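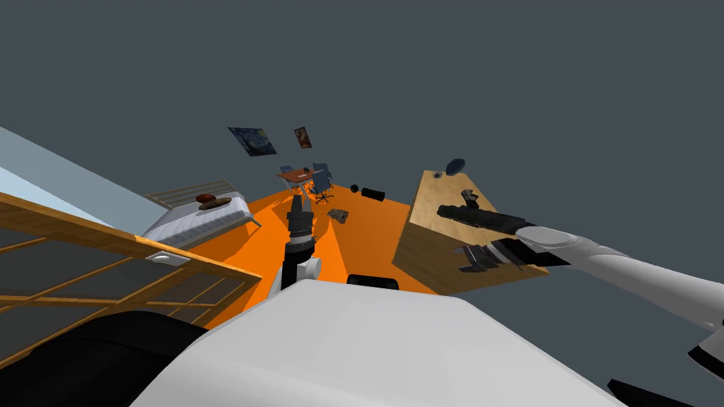

Bright orange floor against dark grey.

Garage floor: two-pack epoxy over an old slab, no DPM

slabhappy
Posted Saturday, 09:14
Single garage, 28 square metres, concrete slab, house built in the sixties. No damp proof membrane that I can find. I dug down beside the door threshold and there is hardcore directly under the concrete. Surface is power-floated, fairly dense, with one patch of old red floor paint by the side door.

Plan is to grind, vacuum, prime with Grelter and put down two coats of Bakel two-pack epoxy in orange. Materials come to £291. A local firm quoted £583 supply and fit, same system.

Questions:
Is grinding enough, or do I need shot blasting?
Does the missing membrane rule out epoxy altogether?

mortarboard
Posted Saturday, 09:52
Grinding is fine on a domestic slab. Use a diamond cup wheel with a shrouded extractor. Shot blasting leaves a coarser profile than a thin roller coat will hide.

The membrane is the bigger problem. Epoxy film has very low vapour permeability. If moisture is coming up through the slab it collects at the bond line and you get blisters, normally in the first winter. Have you measured anything?

slabhappy
Posted Saturday, 10:20
Only with a pin meter, which read low everywhere except by the side door.

mortarboard
Posted Saturday, 10:31
Pin meters are made for timber. On concrete they tell you where it is wetter compared with the next bit and not much more. Get a hygrometer box, seal it to the slab with butyl tape and leave it until the reading settles. Three days minimum, longer on a thick slab. Do one in the middle and one by that side door.

Senga Cowie
Posted Saturday, 11:47
I disagree that the membrane decides it. I coated a slab of the same age with no DPM, ground it properly, used a moisture-tolerant primer at full coverage, and it is sound after eight years. The failures I get called to look at are nearly always poor preparation. People acid etch, fail to rinse, and coat over the salts. It lifts in sheets and they blame rising damp.

Turn a piece of the failed coating over. If there is a skin of laitance stuck to the back, the surface was weak. If the back is clean and shiny, think about moisture or contamination.

mortarboard
Posted Saturday, 12:05
One slab is one slab. Yours may be on free-draining ground. The test costs next to nothing compared with stripping the lot.

Senga Cowie
Posted Saturday, 12:18
I didn't say skip the test. I said a high reading is a reason to pick a different primer and it needn't kill the job. Check the limit on the Grelter data sheet and compare it with the box.

kerb_appeal
Posted Saturday, 13:40
Alternative: Prolari water-based. It breathes better than solvent-free epoxy and can be overcoated the same day. It wears faster under tyres, so expect to redo the wheel tracks. Their orange is also duller than the Bakel one, if that matters to you.

Whatever you use, all of the red paint has to come off. You don't know what it is or how well it is stuck.

slabhappy
Posted Saturday, 14:02
Colour matters a bit. Walls are going dark grey and I want to be able to find dropped screws. Will orange hold its colour near the door?

mortarboard
Posted Saturday, 14:25
No epoxy likes daylight. It chalks and yellows. On orange you will see the first metre inside the door go flat and brownish. An aliphatic polyurethane clear coat over the top slows that down a lot. Don't pay for it at the back of the garage unless you want the scratch resistance.

Senga Cowie
Posted Saturday, 14:33
Agreed on the clear coat.

Also hot tyre pick-up. Leave it a full seven days before parking on it, more if the garage is cold. Keep the slab at least three degrees above dew point while you are applying and for the night after.

Shona Swanson
Posted Saturday, 16:10
Check what the fitted quote includes. I had one from Buchanan for a similar size and the price covered a single primer coat with no crack repair. Mine had a crack 5 mm wide running the full width, and filling it was extra. If it is a moving crack, resin filler will just split again next to the old line. Saw it out and use a flexible joint sealant.

slabhappy
Posted Saturday, 16:44
Quote says "preparation as required", so I will ask. One hairline crack here, and it hasn't changed since I marked the ends in June.

Two hygrometer boxes ordered. Will post both readings before I buy any resin.

kerb_appeal
Posted Saturday, 17:01
Tape the box down well clear of the door draught and don't heat the garage while it is on.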